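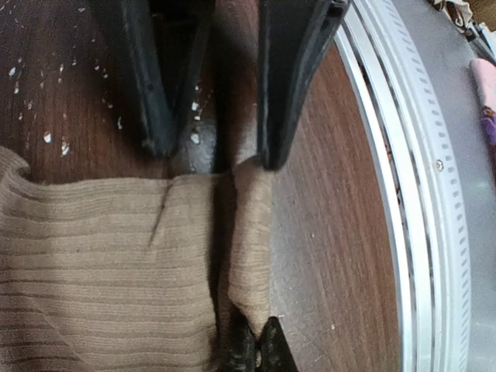 About Trovdale

We're a knitwear mending and care workshop, and we love jumpers. Ribbed ones, cabled ones, the baggy old cardigan your aunt wore to every footy match, the school vest that has been through three kids and has one more to go. If it was knitted, we'd like to see it!

Benedikt Hollmann started Trovdale with one long bench, a tin of darning needles and a pile of his neighbours' winter woollies. There are now 11 of us, and last year we sent almost 800 pieces home again. Plenty of them were nothing fancy, and we're as happy fixing a chain-store pullover as something hand-knitted (happier sometimes, as the owners are so surprised that anyone would bother).

What we do

Most of our work is holes at the elbow, worn cuffs, pulled threads and moth damage. Ribbing is our favourite. It has to spring back when you stretch it, so a mend that sits nicely on the table can still look wrong once there's an arm inside, and we'll happily unpick a row and go again until it moves the way it should. We also wash, de-pill, reshape and fold, and we'll change the colour of a plain wool piece if you're tired of it.

Folding gets its own session in our classes. People laugh when they book and then go home and redo the whole wardrobe! Heavy knits should be folded flat along the ribs and never hung by the shoulders, and we'll show you how to do it on a kitchen table.

Classes

Our beginners' course is called Plestia and runs for 9 weeks, with the next one starting in April. You need no experience at all. Bring something you don't mind practising on, and we'll supply needles, yarn and a good lamp. Tang is the Saturday drop-in for anyone who has done the course, or who is stuck halfway through a sleeve and wants company. Each session has room for 18 people, plus a kettle that never gets a rest.

Visiting us

The workshop is upstairs at Vonduvstead, next to the framing shop. Come up with your jumper in a bag, clean if you can manage it, and we'll look it over with you and give you a price while you wait.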